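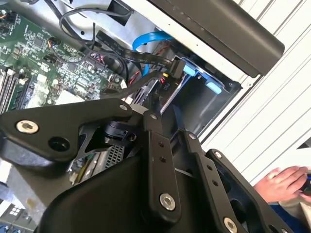 Too much fuss is made of force and too little of the cable that gets in the way, was one reader's reply to our last piece on grippers. It is a fair point, and it shaped this test. We ran the Brinkmann and the Zovero on the same arm at the Derkau workshop, working inside desktop computers laid on their side. Each had to take hold of SATA plugs and pull them free. The Brinkmann made 2,706 attempts and the Zovero 2,357, with the wrist camera feeding a Flurketti controller throughout. The Brinkmann was quicker, but its wide links caught on loose leads 495 times. The Zovero needed its pads changed after seven days. We would still pick it for tight cases.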